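06/12/2023

The inventory of the second room at Clullham was resumed this morning and taken as far as the small tableware. The lighter articles had been left over from the previous session, and it was agreed that they should be entered in the register before anything further was moved. The register stood at 1056 entries when the room was opened and at 1061 when it was closed.

The first hour was given to the register itself. Two articles had been entered under Saler which belong under Canari, and the correction was made in ink, with the old line left legible as the rules require. The Ortner list, which covers the furniture, was not touched. It remains to be settled whether the desks are to be listed singly or as a run, and a ruling has been requested from the main office.

The bowls were then taken. The white table was used for this purpose, as on earlier occasions. Two bowls were placed on it, one of stainless steel and one with an orange-tan outside, and the entries were drafted with both in view. The form provides a single box for colour, and this is not enough for an article whose inside and outside differ. The practice adopted today was to write the outside colour first, then a stroke, then the inside colour. The same practice should be applied to the cups when they are reached.

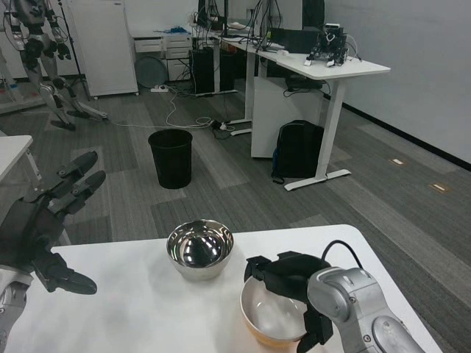

Should bowls of different materials be stacked together for storage? They may be, provided that a sheet of soft paper or cloth is laid between them and the heavier bowl goes at the bottom.

The above was put into the room guidance at the foot of page 4, where there was space for it. The earlier wording spoke only of plates and had caused some uncertainty. A further line on lids was considered and set aside, there being no lids in the present group.

Labels were dealt with before the midday break. The paper labels supplied under the Saler order do not hold well on curved surfaces, and several had to be written again. Tie-on labels are preferred for anything with a handle. For bowls there is no good answer at present -- a label inside the foot is neat, but it cannot be read without turning the article over. A note to this effect has gone to stores. The order placed with them was for 3000 labels, and it would be prudent to hold back the second half until a reply is received.

In the afternoon attention passed to the wording of the condition column. The terms now in use are "sound", "worn" and "damaged", and they are applied too freely. It was noted that an article marked "worn" in one list may be found as "sound" in another, with no change having taken place in between.

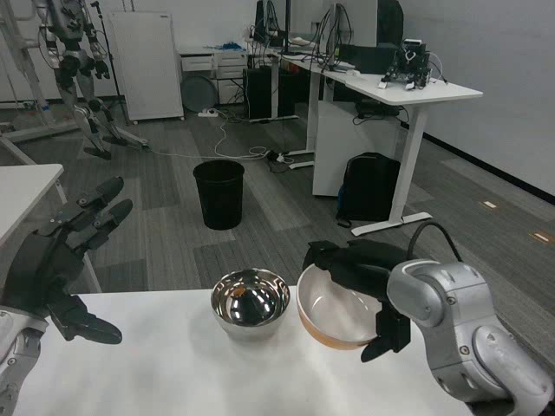 The condition column will in future be filled in by one person and checked by a second, each working without sight of the other's entry. This will be slower. Metal articles present the chief difficulty, and a steel bowl polished as brightly as the one on the table gives back so much of the room that a fine scratch may easily be taken for a reflection, or the reverse. It was therefore decided that such pieces should be looked at twice, the second time against a plain dark cloth. Ceramic articles may be judged at the rim and the foot in the ordinary way.

The waste paper and the wastebasket were left to the end. The basket is black and cylindrical, and it was entered under Ortner for the time being, although it is hardly furniture. The white drawer unit was not opened, its contents being reserved for January.

Matters outstanding: the ruling on the desks; the reply from stores; a second copy of the Canari list, the present one being badly creased along the fold. The register was signed and returned to the cupboard.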